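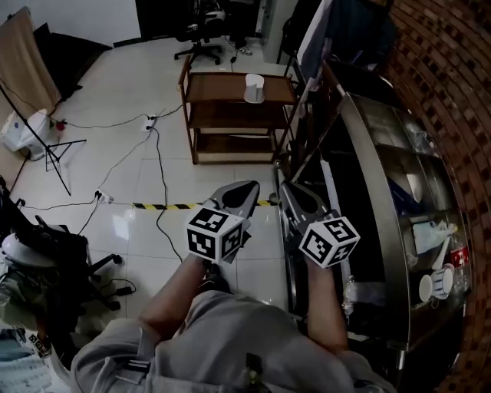 # Handheld gripper working rules — review meeting

**Date:** Fri 29 July
**Present:** Dosska (floor lead, tooling), Fosex (recording software), Didgate (site safety)
**Apologies:** Cortés

## 1. Last meeting's actions

The rule sheet has been reprinted and goes out with each pair of grippers. Didgate has still not had the signed copies back from the evening shift. Carried over.

## 2. Cables and floor

Didgate went through the draft wording for floor cables. Main points agreed:

- Power strips stay out of the walking line between the start point and the task area. If a strip has to be on the floor, its cable is taped down along its full length.
- No loops of loose cable within a step of where the operator stands. Operators look at their hands during a take and do not see their feet.
- Light stands are set up before the take and are not moved while anyone is holding grippers.
- Hazard tape on the floor marks a limit. It is not to be used for holding cables down, as this had started to confuse new people.

Dosska asked if the tape rule could wait until plain floor tape is in stock. Agreed, but no later than August.

## 3. Marker cubes

Fosex reported that tracking dropped out on session 2667 and traced it to a scuffed face on one cube. The rule sheet only said "check markers," and people read that in different ways. New text:

> Before each session, look at every exposed face of both cubes. Any scratch, stain or lifted corner on a printed square means the cube is changed. Do not clean the faces with solvent.

Cubes are to be changed in pairs. Dosska thinks this wastes good cubes — Fosex would still like pairs, so that wear stays even. Left as pairs for now, to be looked at again after 7 weeks.

## 4. Grip pads and glass

Pads are to be wiped at the start of each shift and swapped when the surface goes shiny. There was a longer discussion on glass. Cortés had sent a note asking for glass to be taken off the item list completely. The meeting did not agree to that. Glass stays on the list for operators who have done 4 supervised sessions, and glass items go on the lowest shelf in use.

## 5. Bystanders

People sitting near the far wall should stay seated until the take ends. Didgate will add a line on this to the sheet. Fosex asked that chairs not in use be pushed back to the wall between takes.

## Actions

| Action | Owner | Due |
|---|---|---|
| Chase signed rule sheets, evening shift | Didgate | Next meeting |
| Order plain floor tape | Dosska | August |
| Put new marker text into sheet | Fosex | Next meeting |
| Reply to Cortés on glass | Didgate | This week |

Next meeting in August, day to be set once Cortés is back.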